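4.2 What the extras told me about waiting

I should say at the start of this section that I came to the question sideways. I'd planned to write about auditions, and I had a whole folder of notes on them, but the people I met while sitting in on the Timeo shoots kept wanting to talk about something else, namely the hours between being called to set and being used. So I changed the interview sheet (twice, and the second version is the one in the appendix) and started asking about that instead.

The material comes from two productions, the long-running hospital serial Burier and a one-off comedy called Fimetti. Between them I ended up with 282 diary entries from 17 background actors, all written on the day and mostly on phones. Some are a single line. One is nearly four pages and is mainly about soup, and I loved it.

What struck me first was how differently people felt about the same empty afternoon. On Burier the regulars treated waiting as part of the job, and a few were quite protective of it. They had their corners and their card games, and they knew which assistant director to ask for a straight answer. On Fimetti almost everyone was new, and the entries are full of worry. Have they forgotten us? Am I allowed to go to the loo? Should I have brought a second coat? The pay was the same on both, as far as I could find out, so I don't think money explains the gap.

I'd expected fame to come up a lot more than it did. Kwak, the casting platform most of my group had signed up through, sells itself heavily on being spotted, and I'd gone in half ready to write about disappointed hopes. There's a bit of that in the April entries! But far more often people wrote about company, about who they'd sat with and whether they'd see them again.

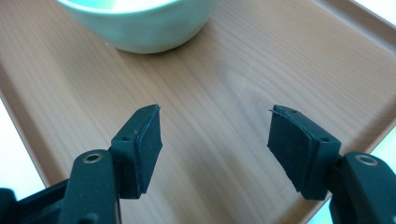
Figure 3

Food is the other thing that turns up everywhere, and I've coded it separately from company even though the two run together (I changed my mind on this more than once, so do treat the split with some care). An early lunch put people in a good mood that lasted well into the evening entries. A late one got written about at length, sometimes the next day as well. The Burier regulars complained more than the newcomers here, which surprised me, and I come back to their complaints in section 4.3, where I look at who felt able to grumble out loud.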